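Recording notes, October

We are up to 1302 episodes on the mug-and-tray task, 28 of which I threw out this week. Most of the rejects had the same fault: the operator paused before closing the fingers, and the policy learns the pause along with the grasp.

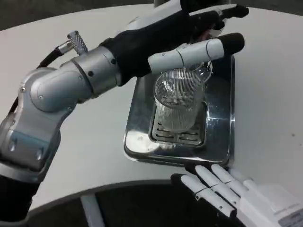

Thulani Mofokeng wants fewer start positions and more repeats of each. I went the other way and now shift the mug every 6 episodes – the handle angle too. Validation loss says little either way, so we'll run both splits on the Motaung machine overnight.

Also, the Larkik logger still drops timestamps when the disk is nearly full. Check free space before each session. I lost 2 hours to that.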